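4.2 Label placement and contrast

The Sowerby survey recorded 3,000 safety labels at seven sites between September and the close of fieldwork on Jan 17, 2025. Each label was coded for shape, size, height above the work surface, and contrast with the part it was fixed to. Labels on doors and walls were coded separately and are treated in Section 5. Contrast was scored twice, once for the outline of the label and once for the symbol inside it, as the two scores often differ on pale equipment.

Figure 4. Triangular labels on white housings (panels a to d).
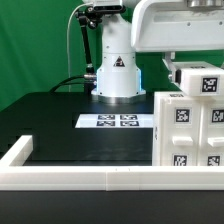

4.3 Agreement between coders

Two coders worked from the same sheet at all sites except Gustier, where a single coder completed the floor and a subset of 1,000 labels was recoded later from photographs. Agreement was high for shape and height. It was lower for contrast, mainly on curved parts, where the apparent width of a label changes with the position of the viewer. Disagreements were settled by taking the lower score.

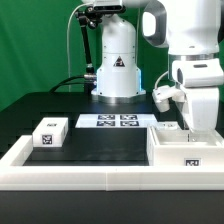
Bradley Rudd objected to this rule in comments on the coding sheet, arguing that the lower score penalizes any label that has to follow a curve and that the mean would be fairer to manufacturers. We repeated the analysis with the mean. The order of the sites did not change, although the gap between Prirkar and Nalar became smaller.

4.4 Color of the ground
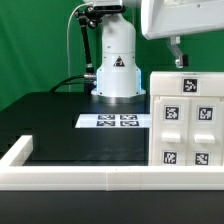 Most guidance on label design assumes that the label carries its own ground and that the ground sets it apart from the equipment. The survey sheet therefore had no separate field for cases in which the two grounds match. The small triangle in Figure 4c is one such case: its design is black and red, but the ground is white and so is the column behind it. Labels of this kind received a high score for the symbol and a low score for the outline. They were kept in the main sample, and their effect on the site averages is given in Table 5.
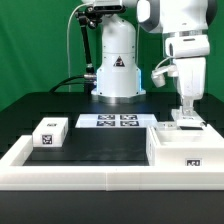 A reader of the first draft asked whether outline contrast matters at all once a worker knows the equipment, and suggested that the measure be limited to new staff. The survey did not record length of service, so the question cannot be settled with these data. The outline scores are reported for all labels, and the symbol scores are used alone in the regression in Section 6.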